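Clothes folding

Clothes folding is the household task of reducing clean garments to flat, regular shapes for storage in a drawer, on a shelf or in a suitcase. It usually follows drying and, where it is done, ironing.

Surface

Any flat area larger than the garment will serve. Beds are widely used, as are tables and ironing boards. A firm covering such as a woven bamboo mat gives less than a quilt and makes creases easier to smooth out.

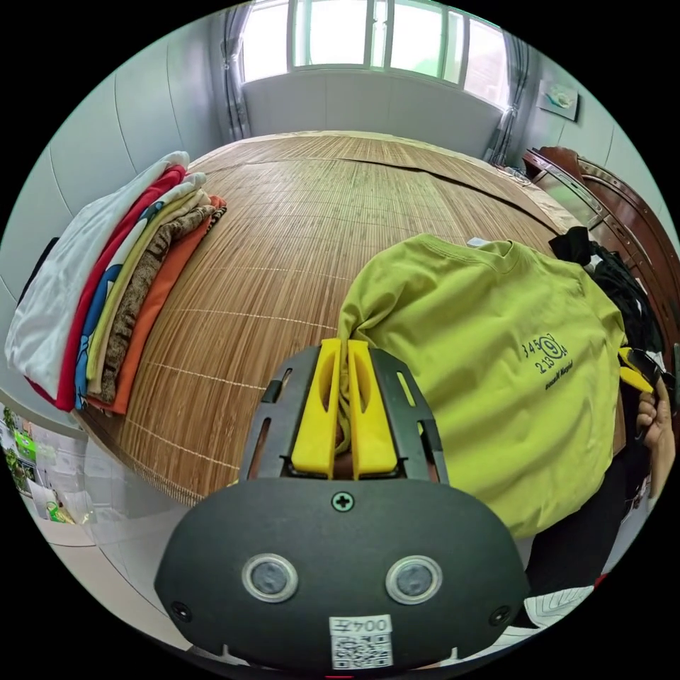

A lime-green T-shirt on a bamboo sleeping mat, with folded shirts stacked at left.

T-shirts

In the common method the sides and sleeves are turned in to the middle and the hem is brought up to the neckline. The Otholm fold, named by the household writer Gwenaël Pruvost, adds a further turn so that the shirt stands upright on its edge. Printed shirts are often folded with the design facing out.
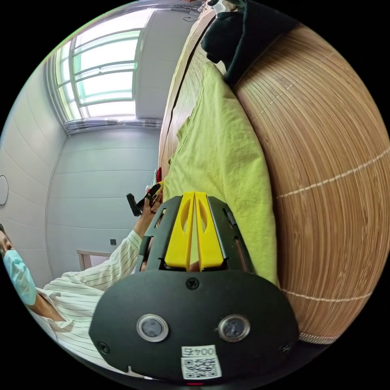 Collared shirts are generally buttoned at the top and at every second button below, then laid face down. The sleeves are folded back along the body and the tail is turned up in 3 sections. Heavy knits are kept at the bottom of a pile.

See also: Ironing; Laundry; Wardrobe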